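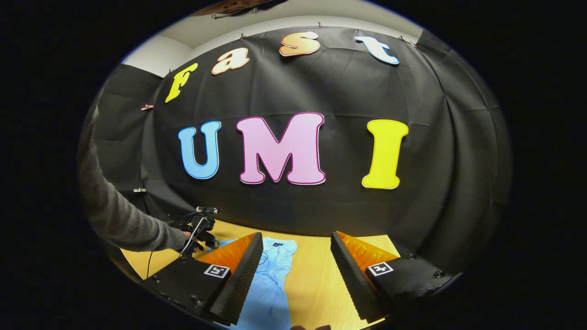
Remo Bachmann
List moderator and career adviser

Filed under: Changing Jobs / Going Back
6 min read | 18 shares

Re: [worktalk] Old employer wants me back

Hi Sotiris, hi all,

Sorry for taking a while over this one. I started a reply on the train, lost it in a tunnel, then started a much grumpier one and thought better of it. I've left your message further down for anyone who missed it the first time round.

I've been on both sides of this. I went back to Mayrhofer after 18 months away, and later on, when I was doing the hiring at Kukeck, I took back two people who had left before my time. My own return went badly and theirs went rather well, so please don't read what follows as a yes or a no (I know you wanted a yes or a no!).

First thing I'd do is dig out whatever you wrote down when you left. A resignation letter won't help, they're all thank yous. I mean the moaning. Messages to friends, the email to your sister, the list you made at one in the morning of everything that drove you up the wall. When I was thinking about Mayrhofer I only remembered the good lunches and the fact that I could walk there. I'd completely forgotten that every decision went through one man who was never in, and that I'd spent a whole February waiting for him to sign off a training plan. He was still there when I went back. Still never in, too.

So go through your reasons and ask about each one, out loud, to the person making the offer. It feels rude and it isn't. "When I left, the weekend cover was falling on the same few people. How is it shared out now?" is a perfectly ordinary question, and a manager who wants you back will have an answer ready. If you get "oh, it's all very different these days" and nothing after it, push a bit. Ask who does the rota. Ask to see last month's.

Then the money. You said they'd match what you're on at Flerkine and you seemed quite pleased with that. I'd be less pleased, to be frank. You're the cheapest good hire they could make: you know the systems, you know the customers, you'll be useful by the end of your first week. They aren't paying an agency for you either, as far as I can tell from your message. Ask for more than a match. I'm not going to tell you how much, partly because I don't know your trade well enough and partly because the last time I gave a number on this list it got quoted back at me for ages. But do ask before you say anything that sounds like a yes – once they can hear you've decided, you've got very little left to bargain with.

While you're at it, find out how your service will be counted. This caught me out. I had assumed my earlier years would be added on for holiday, and they weren't. I was treated as brand new, probation and all, and had fewer days off than somebody I'd trained myself. Some firms will put the old service back for things like holiday and sick pay if you ask nicely at the offer stage, and hardly any will do it afterwards. What it means for your legal rights is another matter and I'd get proper advice on that (anyone on here who works in employment law, please do jump in). Whatever you agree, get it in the contract or at least in the offer letter. A friendly phone call doesn't count, even when it comes from someone you used to share a desk with. Especially then, perhaps.

You also asked whether it would look bad on your CV. No, I really don't think so. When I was reading applications I quite liked seeing that somebody had been asked back, it's better than any reference. Just list it as two separate stints with the right dates and put a line under the second one about what was different, bigger team or new job title or whatever it is. What does look odd is running the two together as if you'd never been away. People do it to tidy things up and then a reference check throws out the gap, and suddenly there's an awkward conversation about something that was never a problem.

The bit I'd think hardest about is the job itself. The two I took back at Kukeck both came into different posts from the ones they'd left. One had been on the phones and came back to run the bookings side, the other moved over to suppliers. They had something new to get their teeth into, and their old colleagues had to get used to them as somebody slightly different. I went back to my same old job, very nearly my same old chair, and by the summer I was bored in exactly the way I'd been bored before. If Hotance are offering you the identical post, I'd want to know what you'll be doing in it a couple of years from now.

And do be kind to Flerkine on the way out, if you go. They took a chance on you and you've not been there long. Give the full notice and write a decent handover. You of all people know that you can end up wanting to go back somewhere!

Remo

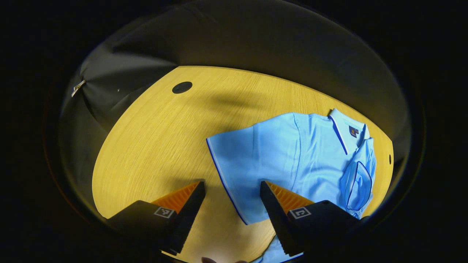

Sotiris Sarantis wrote:

> Hello everyone, long-time reader, not much of a poster.
>
> I left Hotance last year after 6 years there and went to Flerkine, mostly for the money and also because I was fed up with the weekend cover. Flerkine is fine. Nice enough people, pay arrives on time, but I don't feel I've settled and I miss my old team more than I expected to.
>
> Now my old manager has rung to say there's a place for me if I want it. Same job as before, and they'll match my current salary. She says I was always 100 per cent their first choice and that things have changed. She'd like an answer soon.
>
> My partner thinks I should grab it. My dad thinks you should never go back anywhere, but he says that about restaurants as well. I keep changing my mind. Has anyone here gone back to an old employer, and were you glad you did? And does it look bad on a CV, going back and forth like that?
>
> Thanks in advance,
> Sotiris

PS from me (Remo): I forgot the "answer soon" part. Ask her for a date. If she hasn't got one, give her one yourself, and make it late enough that you can have a coffee with two or three of the old team first. Meet them away from the office and ask what they'd change. If anybody else on the list has done this, replies to the whole list please and not just to me, as I can't forward them all.

2 replies in this thread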